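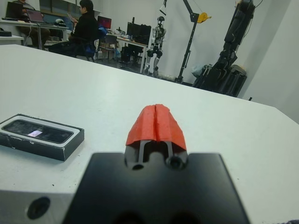
両腕の軌道をひとつの計画器で扱うと、片腕の遅れがもう一方にまで及ぶのではないか、との指摘が前号の記事に対して寄せられた。Tuvdale計画では従来、左右の腕に独立した計画器を割り当て、干渉の恐れがある区間でのみ一方を待機させてきた。今期より統合計画器Prenierへの移行を進めており、ご指摘の点も含めて現状を報告する。

Prenierは両腕の関節角をまとめて探索し、実行時には各腕の進み具合を別々の時間変数で管理する。片腕が遅れた場合も、接触を伴わない区間であれば他方は停止しない。

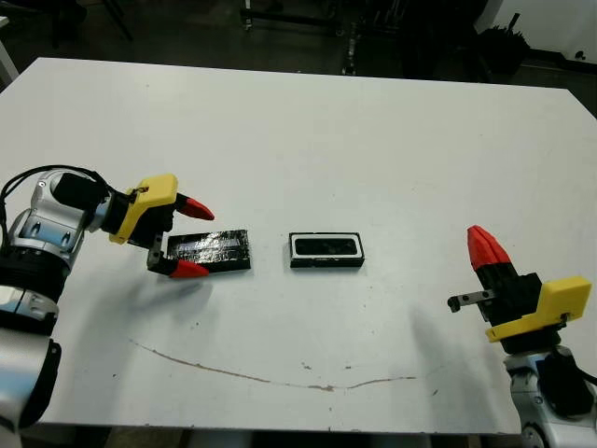
認識部Zollelの更新では、物体の輪郭推定を全面的に見直した。旧版は深度の不連続に頼る部分が大きく、背の低い物体が並ぶ配置を苦手としていた。卓上の黒いブロックとその右のトレイのように、白い天板をわずかに挟んで隣り合うものは、ひとつの領域として出力されることがあった。しわのある上面に光の筋が映り込む点も、深度の欠損を招きやすい。新版では色画像から得た境界を先に確定し、深度はその内側の補間にのみ用いる。学習には2,030組の画像を追加した。

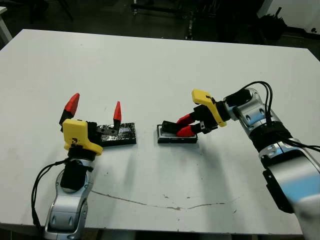
読了時間:2分

制御側の変更点は、把持中の目標値の与え方である。指先が物体を保持している間は位置指令の更新幅を制限し、手首の姿勢誤差が閾値を超えた時点でPrenierに再計画を要求する。再計画の制限時間は100ミリ秒とし、超過した場合は直前の軌道を減速しながら継続する。閾値は設定ファイルで腕ごとに指定できるが、旧形式のファイルは読み込めないため、付属の変換スクリプトを使用されたい。

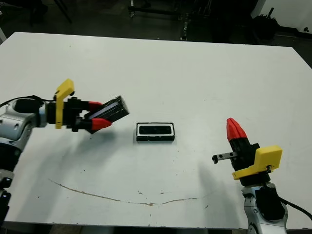 左グリッパーで保持した黒い蓋と、卓上に置かれたケース

動作記録の閲覧には、引き続きMakrisを用いる。今回の版では、認識結果、計画軌道、関節の実測値を同一の時間軸に重ねて表示できるようになった。登録済みの記録は2,654件で、旧計画器による記録も同じ画面から検索できる。時刻同期の情報を持たない記録については、重ね表示の対象外とした。

旧計画器の保守は12月をもって終了する。移行に際して関節制限の設定を独自に変更している場合は、変換後の値を必ず確認のうえ、低速モードから運用を開始していただきたい。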